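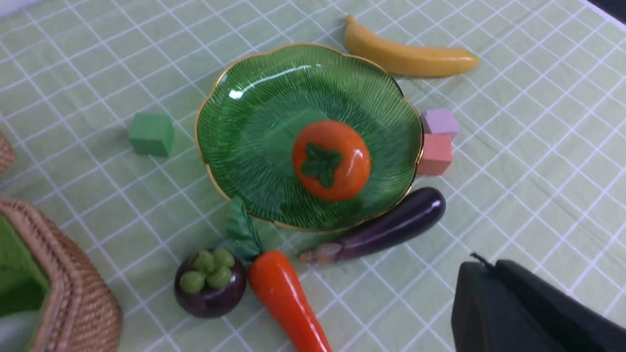 There is a belief, common among people who furnish children's play corners, that anything a child might touch should be plastic, bright and impossible to break. I held it myself for a long time. I now think it is wrong, at least where pretend food is concerned, and that a toy persimmon deserves a proper dish.

Play food has improved a great deal. When I was small it was hollow, thin and split along the seam by Easter. The fruit you can buy now has some care in it. An aubergine has a shine and a pale cap. A persimmon has its four green lobes. You can tell a plum from a small red apple, which was not always so. But the things we put the food in have gone the other way. Most sets come with a flimsy tray or a net bag, and the net bag is where the food stays.

Last winter I helped to restock the play shelves at the Stoltton toy library, which lends to families on Thursday mornings. There were 42 boxes on the shelves, and 30 of them held some sort of pretend kitchen or shop. Very few held anything I would call a plate. We had a budget for more food and I argued for spending it on crockery and baskets instead. I lost most of that argument, so I am having it again here.

My case is simple. A child with a heap of plastic fruit tips it out, and that is the end of the game. A child with fruit, a basket and a dish has to decide what goes where. The basket is for bringing things home. The dish is for putting things out. Carrots stay in one and plums go to the other, or the reverse, and there can be a long discussion about it. Almost all the play comes from the containers. 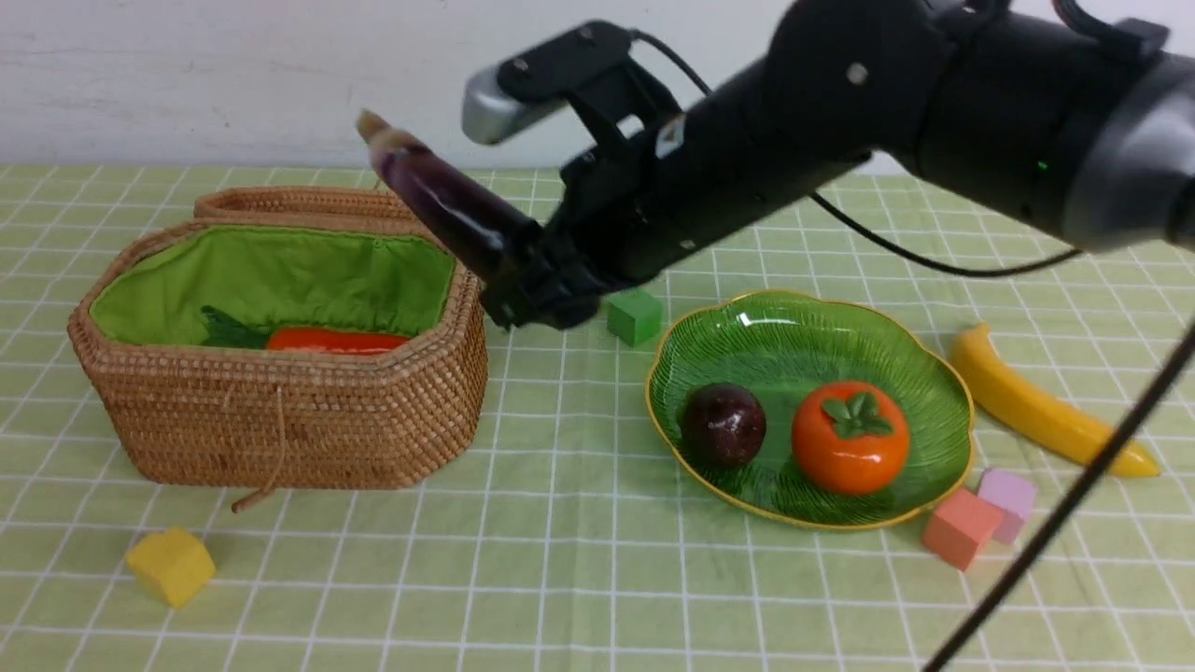
*Carrot in the basket, plum and persimmon on the plate, aubergine in between.*

A lidded basket with a cloth lining costs more than a plastic tub, and it will not go through the dishwasher. Those are fair complaints. But a lid can be opened and shut, and a cord with a wooden toggle gives small fingers some work to do. I have seen a four-year-old spend most of a morning on a fastening and ignore the food altogether. I count that as a good morning.

Glass is the harder thing to defend. The people at Flirkden, where I raised this at a talk in September, were against it almost to a person, and one of them asked whether I had ever swept up a fruit bowl with toddlers in the room. I have. I would not hand glass to a two-year-old, and I would not leave it out on an open shelf. For older children, sitting at a table with an adult beside them, I think it is fine. Heavy pressed glass on a cloth does not slide much, and children who are given something breakable tend to slow down. They use two hands. They put the fruit in one piece at a time.

It also looks good, and I don't see why that should be left out of the sum. Orange on green is a pleasure at any age. 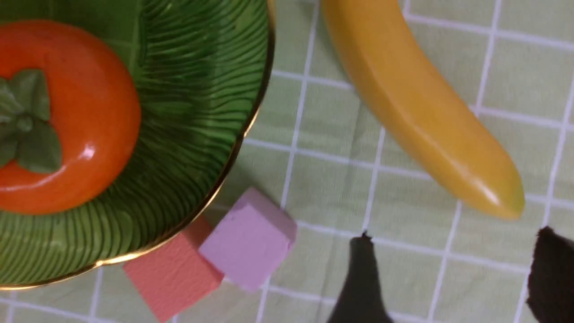
*Green ribbed glass with a gold rim, on a checked cloth.*

The cloth matters more than I used to think, too. It marks out the table as the place where the game happens, and it takes the clatter out of it. Any old one will do, creases and all. Foam cubes can go on it alongside the fruit. I was once told that blocks and food should be kept in separate boxes, and I have never heard a good reason for it – a cube is cheese, or sugar, or cake, depending on who is serving.

So my advice to anyone with a little money for a play corner is to stop buying fruit. You have enough fruit. Go to a charity shop, find one good dish and one basket with a lid, and put the net bag in the bin. If you need a cloth as well, look in the box under the counter, where the odd ones usually end up.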